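3.2. Recogida de demostraciones con pinza de mano

Vamos a lo que nos dio más guerra, que fue enseñar la tarea. En la primera ronda teleoperamos el brazo Tollard con mando y, la verdad, acabé con las muñecas hechas polvo: cada episodio se hacía eterno y los objetos blandos se nos escapaban una y otra vez. Así que en octubre nos pasamos a la pinza de mano, que se lleva a cualquier casa y se maneja casi como unas tenazas de cocina (¡qué alivio!). Grabamos 3.090 episodios en viviendas normales, con las cosas de cada cual por medio, y descartamos 232 por pérdida de seguimiento.

La tarea que más me gusta de todo el conjunto, que llamamos Vomlow, consiste en agarrar embalaje blando y llevarlo a una caja. Parece una tontería hasta que lo intentas: el plástico transparente se arruga, brilla y cambia de forma en cuanto lo aprietas, y la profundidad estimada se vuelve loca (véase la figura 4).
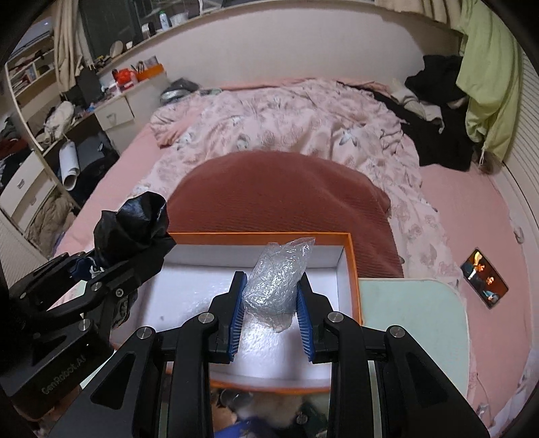 Figura 4. Bolsa de plástico de burbujas sujeta entre las almohadillas azules de la pinza, justo encima de la caja naranja abierta.

Con Junpei Kubo discutí bastante sobre cuánto guiar a quien demuestra. Él quería fijar el punto de agarre; yo prefería dejar libertad y ver qué salía. Al final solo pedimos cerrar los dedos despacio y no soltar hasta tener la bolsa sobre la abertura. Cada participante hacía 5 intentos de prueba que no entran en los datos, y luego ya a grabar.

Para pasar las trayectorias al robot usamos Manurung, nuestro módulo de reajuste cinemático, y entrenamos la política durante 600 épocas. Los episodios teleoperados de la primera ronda los guardamos aparte, como línea base, y vuelvo a ellos en la sección 4.1.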